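Rules for robot CPU and board work in an open case, what do you go by?
Posted in Shop Floor & Automation

Margit Magnusson
We run a gripper arm on desktop and server boards at a small refurb shop in Pirkstead. I got told to write up our rules for socket work by the end of the month and I have half a page. What do other shops have in writing? Static, speed limits, who can reach in, that kind of thing. Pics are from our bench.

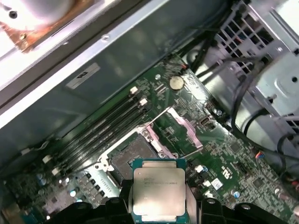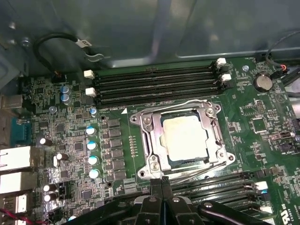
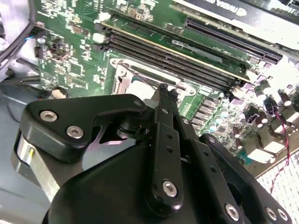
Gripper on motherboards still mounted in the case.

Page last changed: 27 Jun 2025

Forgot to say, no fence on ours, it's an arm that's sold as ok to work next to. Boss thinks that means no paperwork. I don't.

Finidora
Your boss is wrong, sorry. "OK to work next to" is about the arm. You still have to do a risk assessment for the whole job, gripper and part included. Start with ISO 10218 and ISO/TS 15066, those are the two everyone will ask you about. Static side is ANSI/ESD S20.20.

What we have on the wall, more or less:

One person owns the stop button. By name, on the shift sheet.
Hands out of the case while the arm is live. Want to move a cable? Pause it first, then reach in.
Power cord out of the machine being worked on. Not just switched off.
Slow speed inside the case, we cap it at 8 percent. Normal speed only when the gripper is clear of the side panels.
Cables tied back before the run. First picture has black ones hanging down the right side past the drive cage, I'd have those out of the way.
CPU held by the edges, never touch the contacts. Socket lever and load plate fully open before anything goes near the pins.
Old paste cleaned off before handling. Your second pic has a chip in the socket with dried stuff all over the top, that gets on the fingers and then on the next part.

Also check your finger pads. Plain black plastic tells you nothing, could be fine or could hold a charge. Measure the resistance to ground and write teh number down with the date. We redo ours every January, and any time a finger gets swapped.

istau_bench
just wear a wrist strap and go slow. been doing it for years, 100s of boards, never killed one

Midtbø
Strap is for you, does nothing for the gripper. Arm needs its own ground path.

Agree with most of Finidora's list. Two things to add. Log every stop, even the dumb ones. We had 28 in one month and most were the same cable, would never of spotted it otherwise. And set a force limit for the socket moves seperately from the memory moves. Seating a module takes a real push, a CPU should go in with none. If you use one setting for both you will bend pins. Ours was one setting until board 49.

Don't copy anyone's force numbers though, mine included. Test on scrap boards with your own fingers on the gripper.

Margit Magnusson
Thanks, this gets me to two pages easy. Splitting the force limits tomorrow. Does anyone have a stop log sheet they can share? Ours is a notebook.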